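# Moges Table Clearing Station

The Moges station from Stestia clears used cups and small items from tables in break rooms, canteens and guest areas. It is made for workplaces where the same few people serve, clear, wash and answer questions during the same hour. The station takes over the clearing part. The people stay with the rest of the work, and they decide when the station runs.

## What it does

Moges works on one table at a time. It picks up cups one after another and brings them to a collection tray on the cart. Cups may stand or lie on the side, and they don't need to be sorted before. Paper cups are the most difficult case for any gripper, as the wall bends easily under pressure. For this reason the closing force is set separately for paper, plastic and ceramic, and the operator can change it on the panel with two buttons.

Every station is delivered with a hand-held gripper tool. Your own staff uses it to show how a table should be cleared at your place: from which side to take a cup, how to go around things which must stay, and what to do when two cups are lying one over the other.

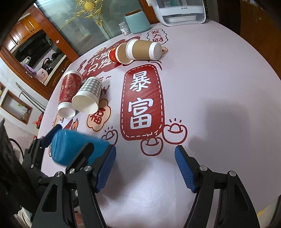 A recording session takes six minutes for one table, and we advise to do it with your real tables and your real tablecloths. Printed cloths with strong colors are fine. Please don't iron the cloth or arrange the cups nicely for the session - the station learns better from a table as people leave it. Personal things can also stay on the table during recording, so that the station learns to leave them alone.

## What changes for the staff

We are often asked if Moges replaces a position. In the workplaces we supply, the usual answer is no, but the day looks different. At the Plotholm site, where the station started in June, the morning shift previously cleared the break room before the first delivery was unpacked. Now one person starts the station and goes directly to the delivery. The walking became less. Some new work also came: the tray must be emptied, the finger pads must be wiped, and somebody must record again when the furniture is changed.

The staff at Plotholm asked for two things that are now standard on all units:

- A pause button on both sides of the cart, reachable without bending down.
- A quiet mode for rooms where people are still sitting and talking.

We recommend that the people who clear the tables today are also the people who make the recordings. They know the work, and they notice quickly when the station does something in a clumsy way. Please plan paid time for this and don't put it on top of the normal shift.

## Technical data

| Item | Value |
|---|---|
| Tray capacity | 32 cups |
| Stored table layouts | 200 |
| Gripper fingers | 2, with exchangeable pads |
| Recording time per table | 6 minutes |
| Control software | Zekutora |

## In the delivery

- Moges station with cart and collection tray
- Hand-held gripper tool for recording
- Spare set of finger pads
- Zekutora license for one site
- Printed instructions and a half-day introduction for each shift

## Not suitable for

Hot liquids, glasses with a thin stem, and tables outdoors. Cups that are still full should be removed by hand before the start.

For a quotation, please send us the number of tables, the table height and a few words about your shifts. Stestia will answer with a price and a proposed date for a trial in your room.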